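Last updated: April 24, 2022

Grolgate Community Orchard
Progress report to the Funier Fund, second period

We're very pleased to send this one in. The last report was mostly plans and a long list of things we were waiting for, and since December the orchard has gone from a rough field with pegs in it to a place where people come and eat their lunch. The young trees are in leaf, the hedge has taken far better than we dared hope, and the pears on the south side are in full blossom as we write!

Planting

All 260 hedge whips went in over two weekends. We chose hawthorn, hazel and field maple, with a little dog rose at the lane end where the bank is too dry for much else. Most are showing green already. The stretch nearest the Antal road is slower, probably because the soil there was squashed flat by lorries years ago, so we forked it over again and gave it a good thick mulch in March.

The fruit trees arrived from Durkumis Nurseries bare-rooted and in lovely condition. We had asked for older apple kinds that keep well, and they found us everything on the list except one cooker, which is on order for next winter. Stakes and ties are on, guards are on, and the rabbits have been kept out so far (we did lose the bark off one plum before the fence was finished).

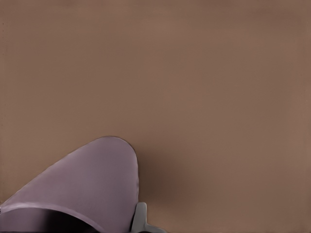 Antal Allotments wrote to say that we should take the blossom off the new apples this year and let the roots have the benefit, and that they had lost a whole row of young trees by being greedy in the first summer. Good advice, and we'll follow it, though it will hurt a bit to do.

Water

Water was the part of the bid you asked us most about, so we are glad to have real news. The tank is in behind the shed and fills from the shed roof. It was full by the end of February. The hand pump works nicely but is stiff for smaller children, and we are looking at a longer handle. In a dry spell each tree will need two cans a week, and we have a rota drawn up for June to August with only a few gaps left in it.

The trench for the overflow took longer than planned. We hit old brick all along the bottom edge, none of it marked on any map we were given, and ended up bending the line round it. The bricks have been cleaned up and are now the path to the gate - a very handsome path, too.
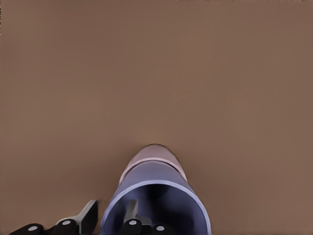
Money

Spending is close to budget. Fencing came in over, as timber prices went up between the quote and the order, and trees came in under. We would like your agreement to move the saving on trees across to fencing, which would leave the total as it was. Tool hire has hardly been touched, thanks to the loan of a digger. Receipts are in the folder sent with this report.

Grafting days

We promised you three grafting days and have held two. Both were full, with a waiting list for the second, and we had beginners going home with trees they had made themselves. Some of the grafts will fail, as they always do, but the mood in the shed was wonderful and several people have asked for a summer budding session as well. The last day was put off by the February gales and will now be held next season with your approval.
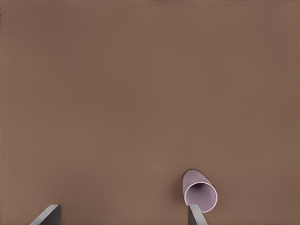 Scion wood for that day will be cut in midwinter from the old trees behind Grolgate school and kept in damp sand until it is needed. We still don't know what one of those trees is. It has a long green apple with a sharp taste and it keeps until Easter, so we're sending fruit off to be named in the autumn.

Next six months

Mowing the paths, thinning the plums, finishing the bench by the pears, and putting up the labels. We also want to sow the meadow strip in September if the ground is soft enough. A visit from you would be very welcome at any time, and blossom should last another week or so.

Sign up to our newsletter for orchard news and open days. You can unsubscribe at any time.

© Grolgate Community Orchard | Contact us | Back to top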